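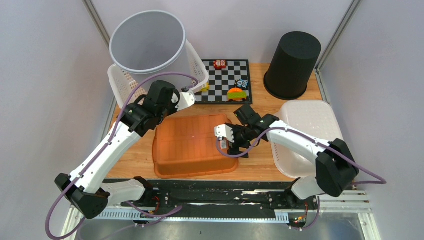
Both arms mounted at the front edge of the table, bins and toys at the back.

So I finally have the Jemach two-arm kit bolted down in our shared shop in Irville, and a few people have asked if it's worth the money. Mostly yes! With some grumbling, which I'll get to.

I bought the kit used from Colton Lavoie, who had opened the box, looked at the bag of screws and closed the box again. Everything was in there except one hex key, and I own too many of those already. What you get is two arms, two grippers, cables and a printed booklet. You don't get a table, a frame or anything to put the walls on, so budget for that. Mine sits on a wood top with slim metal profiles at the corners and plain light panels on three sides. Reece Gosling cut the panels for me on a Saturday and I still owe him lunch.

Assembly took me 4 evenings. The first arm ate three of them, and the second went together in one (I even had the radio on). The booklet is fine up to the elbow and then gets weirdly shy about the wrist, where there are a bunch of small joints packed close together and the drawings show them all from the one side you can't see when you're holding the thing. I put one wrist block on rotated the wrong way and had to back out every screw. Go slow there.

My biggest complaint is the cables. They're a nice muted purple and I like looking at them, but they are long. Mine swing out past the elbows in big loops, and on the right side the loop comes over against the wall panel. Lurdes Arruda thinks I should clip them along the white links. She's probably right, but every clip I've tried so far pulls tight when the elbow folds, so for now they get to flop around. I also still have red wires and little connectors hanging out by the right base. Don't judge me, it's on the list.

The grippers are the best part. Black fingers, a white plate with a scalloped edge, and they feel solid when you wiggle them by hand. I've been practicing on cheap household stuff: plastic baskets, a couple of bins, an orange tray, some toy cars on a checkered board. The tray is good practice upside down, where the lip flares out and gives the fingers something to go after. The big round bin is harder, and I've bumped it more times than I've grabbed it.

Reach is better than I expected. With both bases at the front of the table I can get across the middle without any fuss, though the two arms will absolutely knock into each other if you let them. I run everything at 30 percent speed and I'm in no hurry to change that — I tried full speed once and Carolina Aguiar came over from the other bench to ask what the noise was.

I'd buy it again, used, at the price I paid. New, I'd want a better wrist section in the booklet and a bag of cable clips that work. If you're on the fence and have never built an arm, get one first and add the second later.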